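Pernthorpe shot log – read me first

Shot-by-shot records for Pernthorpe home games, one season. Hockey, ice, not field. Started as a spreadsheet for one fan page, grew, got messy, got cleaned up twice.

What's in it

shots.csv – one row per shot attempt
games.csv – one row per game, 41 home dates
lineups.csv – who dressed, by number only, no names

Missing: the second period against Skulent in December. Stream died. Left those rows blank, please don't fill them with averages.

Columns that trip people up

strength – skaters on ice, home first. 5v4 means Pernthorpe power play. Pulled goalie counts as a skater, so 6v5 is real and not a typo.
clock – time LEFT in the period, not elapsed.
x, y – feet from center ice. The rink is 200 feet long. Home team always attacks to the right, I flipped the second periods already so dont flip them again.
result – goal, save, miss, block. Posts are misses. 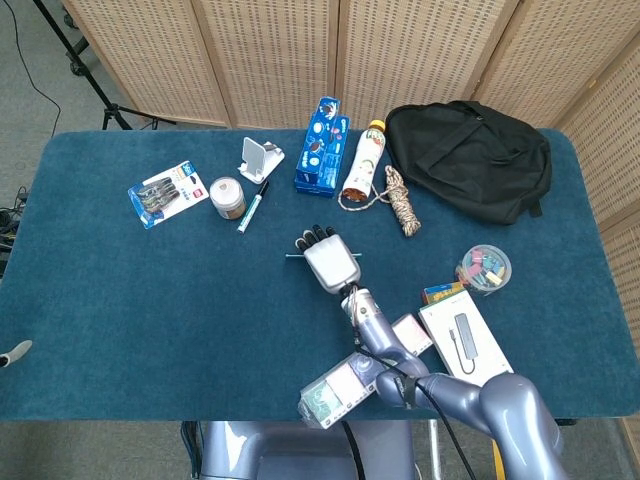

Overtime is period 4 in the file, shootout attempts are not in here at all. Maybe later. Playoff overtime would be 5 and up but they didnt make the playoffs, so.

Known problems

Shot locations are by eye. Fine for slot vs. point, bad for anything finer.
Stidis games have 3 duplicate rows – drop on shot_id.
Győri comes out garbled in Excel unless you import as UTF-8. The file is okay, it's the import.
Rebound flag was added halfway thru the season. Blank before that means not recorded, not "no."

Use

Free for anything, credit the log if you publish. Found a wrong row? Send the game number and the clock time, I'll check it against the video when I get a chance.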